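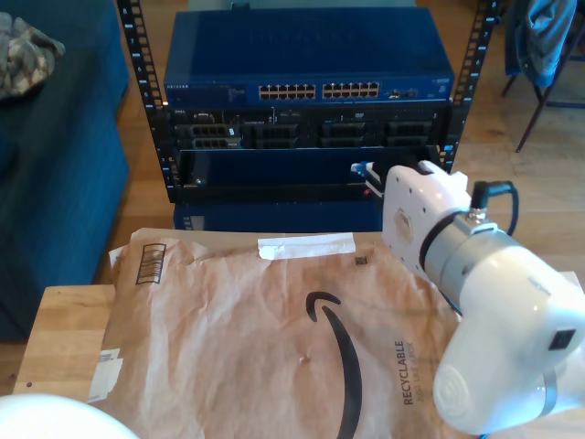 Comparison of Two Grippers for Handling Flexible Mailers

Rosaura Yupanqui, Kwame Amissah, Dirceu Lopes
Advisor: Amber Bellamy
2018-06-17

1. Purpose

The project compared two end effectors on the same arm for picking up thin, deformable packages from a table. Rigid boxes were covered by last year's group and are not repeated. Our question was narrow: given a paper mailer in no particular shape, which gripper lifts it more often, and what goes wrong when it does not?

The grippers are referred to by the names of the teams that built them. Morier is a parallel-jaw design with two driven fingers. Samell is a single suction cup fed by a small pump under the table. Both bolt to the same adapter, so the arm program was identical except for the approach height and the close or vacuum command.

2. Setup

The arm was mounted at the side of a wooden table. Mailers were placed by hand inside a taped square and the arm approached from above. Pick points came from the Panimov controller, which takes a depth image and returns the highest flat patch it can find. We did not tune it beyond setting the table height.

Cable routing took longer than planned. The connector leaves the wrist at the joint behind the tool plate, and the cable needs enough slack to follow a full turn of the last joint. With a short loop it pulled tight near the end of travel and the arm stopped on a force limit. A longer loop cleared this but could swing into the side of the arm on fast moves – we lowered the joint speed and left it that way for all trials.

3. Procedure

Each trial started with the arm at home. The mailer was crumpled, dropped into the square and left as it fell. A pick was counted as good if the mailer was lifted clear of the table and held for 4 seconds. We ran 325 trials in total, switching grippers at the end of each session so that wear on the mailers was shared between them. A mailer was retired once it tore.

4. Results

Samell did better on mailers that landed with a smooth area facing up. It failed mostly on creases, where the cup could not seal, and on the edges of shipping labels. Label edges were the more annoying case, as the controller rates a label as an excellent flat patch and then picks a point half on and half off it.

Morier was less affected by surface and more affected by shape. It needed a raised fold to close on. On a mailer lying nearly flat the fingers slid over the paper and closed on nothing. When it did get hold of a fold it seldom dropped it.

We logged 57 failures in which the arm reached the requested point correctly and the point itself was bad. These belong to the controller and neither gripper should be charged with them. They are listed separately in the appendix.

5. Problems

The depth image was noisy over dark printing. Rosângela Caldeira from the Mwaipopo group suggested averaging several images before asking for a pick point, and this helped, at the cost of a slower cycle.

Two sessions in November had to be discarded. The tool offset for Samell had been left in place after Morier was fitted, and every approach was too high.

6. Further work

A label mask in the controller should come first – it needs no new hardware. After that we would try a softer cup on the same pump.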